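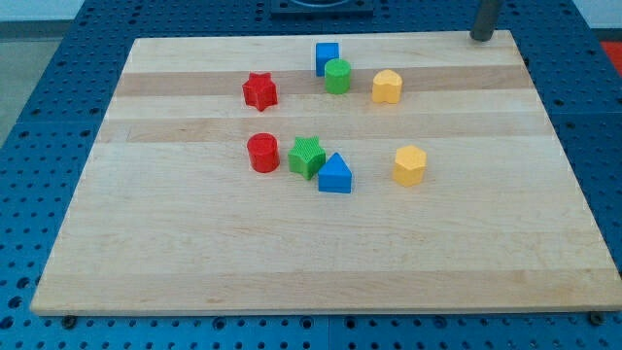

Edge-glued board (also called a laminated panel, or a glued-up board if you learned from my kind of woodworker) is a flat piece of solid wood made by gluing narrow strips side by side along their long edges. I've kept the Wei household wiki's entry on it for a good while now, and it's still the page I get the most mail about! People are surprised by how much the color can change from strip to strip. Maple is a great one for this: most of it comes out a pale cream, and then you get a darker tan stripe or two running nearly the whole length, like the one under the red star and the one a little below it. Small knots and marks turn up as well, and I wouldn't call any of that a fault.

Name and types
Terms are a mess, so bear with me. "Edge grain" means the strips are turned so their narrow sides face up, and that's what you get in most kitchen boards. "Face grain" shows the wide side of each strip, with the big swirly patterns. "End grain" is the checkerboard kind, made from short pieces stood on end, and it's heavier and costs more. Some sellers say "butcher block" for all three, which drives me a little crazy, but I've stopped writing letters about it.

How it is made
Strips are planed flat, cut to width and laid out dry first so the maker can shuffle them (this is my favorite part and I can lose a whole evening to it). Then glue goes on the edges, clamps go on, and everybody waits. Ordinary yellow wood glue is fine for indoor use. Once it's cured, the panel is scraped, flattened and sanded, usually starting at 100 grit and finishing somewhere near 300 if it's going to be handled a lot. A good joint leaves only a faint seam.

Many makers flip every other strip so the growth rings curve in opposite directions. The idea is that the strips cup against each other and the panel stays flatter overall. I've made boards both ways and I do still flip, though I've met sensible people who only arrange by looks and their boards are fine too.

Uses
Cutting boards and countertops get all the attention, but a plain panel makes a lovely surface for small-parts play. Shape blocks are the obvious thing: cubes, cylinders, hearts and stars in red, green, blue and yellow show up beautifully against pale wood, much better than they do on a patterned rug. Sorting by color or by shape works, and so does just pushing them around, which is how most children begin. Other common uses:

Shelves and drawer fronts
Bread and pastry boards
Lap desks and puzzle boards
Tops for small tables

The Clisow school catalog lists a plain maple panel as item 2911 and a version with a raised rim as item 1338. I prefer the plain one, even though round pieces do roll off it.

Care
Wipe with a damp cloth and dry it right away, both sides, and stand it on edge if you can. Don't soak it! Food boards want mineral oil now and then, more often in winter when the heat is on. Play boards can go without oil, or get a thin coat of wax. If a seam opens up, my Vendudum handbook says to leave it alone through one full change of season before regluing, and I've had a gap close up by itself in May.

Related entries
Cutting board; Butcher block; Shape sorter; Wood glue; Fitby peg table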